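Why Does Bread Have Holes In It?
A kitchen science page for curious kids
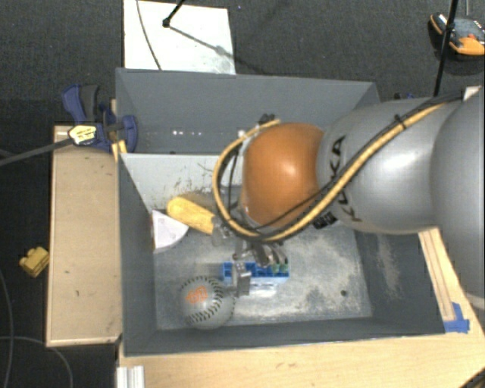 What makes the holes in a slice of bread?

Bubbles of gas make them. The gas comes from yeast, a tiny living thing that gets mixed into the dough and starts eating as soon as it has water and a bit of warmth.

Yeast is a fungus, so it's a cousin of the mushroom! Each one is a single cell, far too small to see without a microscope. A spoonful of dried yeast looks like pale brown sand, but every grain is packed with cells that are having a long nap. Add warm water and they wake up hungry.

Their favourite food is sugar. Flour doesn't taste sweet, but it's full of starch, and starch is made of lots of sugars joined in long chains. Helpers in the flour called enzymes snip the chains into smaller pieces that the yeast can gobble up. Then the yeast gives off carbon dioxide, the same gas that puts the fizz in lemonade.

So why doesn't the gas just float away? Because of gluten! When you mix wheat flour with water and knead it, two proteins link up and make a stretchy web. It works a bit like thousands of tiny balloons all stuck together. The yeast blows them up, and the whole lump of dough gets bigger and puffier.

In the oven the bubbles swell even more, because gas takes up more room when it's hot. Then the dough sets firm around them. The yeast dies in the heat, but its bubbles stay behind, and those are the holes you fill with honey.

Try it yourself

You'll need a grown-up, a small clean bottle, a balloon, a packet of dried yeast, 2 teaspoons of sugar and 200 millilitres of warm water (bath warm, never boiling).

Stretch the balloon a few times first. Tip the water, sugar and yeast into the bottle, swirl it and pull the balloon over the top. Leave it somewhere cosy and keep peeking — the balloon should slowly stand up!

Celeste Núñez from our Sunday baking club tried one bottle with sugar and one without. Which balloon do you think grew bigger? Have a guess, then test it and draw what you see.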